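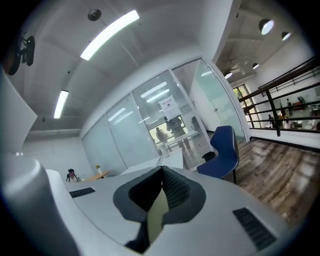

3. Vorführung am Besuchstag vorbereiten

Veröffentlicht im März, von Bianka Fekete
Kategorie: Anleitungen > Handgreifer > Vorführbetrieb

Der Abschnitt gilt für Vorführungen mit dem Handgreifer Tranow am Standort Drisilholm. Aufgebaut wird auf der Galerie, zwischen dem Geländer und dem verglasten Besprechungsraum. Das Fenster hinter den Pendelleuchten bleibt bei Tageslicht unverhängt, die Deckenleuchten bleiben an.

1. Greifer einschalten und drei Minuten ruhig liegen lassen.
2. Lüftungsschlitze auf Staub prüfen.
3. Am Tablet das Profil 254 laden.

Hinweis: Profil 254 ist nur für Besuche gedacht - Aufnahmen für Sfeir laufen weiter mit dem Standardprofil.

4. Besucher einweisen. Immer nur eine Person führt den Greifer.

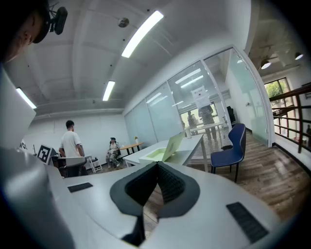 5. Greifer langsam zum Gegenstand führen, schließen, anheben, ablegen.
6. Nach jedem Durchgang die Aufnahme benennen und sichern.

Vorsicht: Nicht zwischen die Backen fassen. Den Greifer nicht über das Geländer halten.

Kommentare (3)

M. aus der Technik: Bei mir steht das Profil unter "Surance", nicht unter "Tranow". Ist das richtig?

Bianka Fekete: Ja, mit der neuen Version wurde der Ordner umbenannt.

Gast: Wie lang darf ein Durchgang sein? Meiner brach bei Bild 2.957 ab.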